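Skostdale Shared Workshop
Quarterly walk-through: bins, benches and small parts
Date: 8/7/24
Checked by: Gert Ngcobo
Items on sheet: 26 (only those with comments are copied out)

1. Aisles clear to full width – PASS
Clear on the morning I came. I'd like to see them at closing time before I believe it.

4. Bench tops free of splinters and raised edges – PASS
Ran a glove along all of them. One snag at the window end, sanded while I stood there.

5. Bench tops free of items that belong elsewhere – FAIL
Same as December. The answer given was that people are "between jobs." They were between jobs in December too.

9. Bins labeled – PARTIAL
The Plulta shelving got new labels and they look very nice. Two of them say "Misc." A label that says "Misc." is not a label.

11. Bins hold one kind of item only – FAIL
The last report had this down as fixed. I don't see how. The gray bin has a red toy-type building block, a clear plastic piece and what looks like a compact tape measure, all sharing the same floor. If there is a kind of item those three belong to, I'd like to hear it.

12. Bins clean inside – FAIL
Streaks and scuffs on the inner wall, grime along its edge, smudges on the floor. I was told the bins are wiped weekly. No sheet was produced to show it.

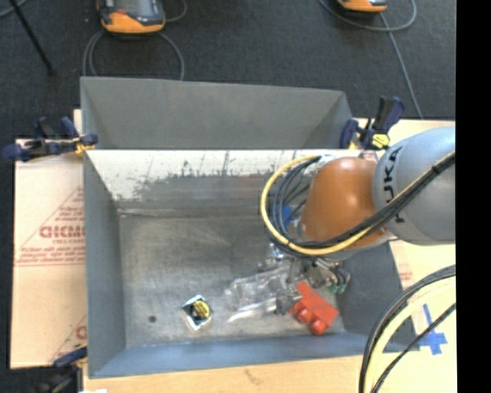
Anel Mathebula objects that mixed contents shouldn't count as a failure at all, that a sorting bin is mixed by its nature until somebody sorts it, and that the checklist was written for a storeroom. She would drop item 11 and keep item 12.

Noted, and I half agree. But then the bin needs a tag saying "to be sorted" and a date, or every bin in the building becomes a sorting bin the day I visit. Item stays on the sheet for now.

13. No broken or sharp plastic in open bins – NOT CONFIRMED
The clear piece is an odd shape and hard to see against gray. Needs to be picked up and its edges checked. Until then I won't sign for it.

14. Measuring tools returned to the tool board – FAIL
See item 11.

17. Bin weight limits posted – PASS
Posted, in small type. I doubt anyone has read them.

22. Spill kit stocked – PASS
The D'Amico kit is sealed and complete.

Score: 83 against a passing mark of 86. I've been asked to round up. No.

Next check: after items 5, 11, 12 and 14 are cleared, with the wiping sheet on the wall and filled in.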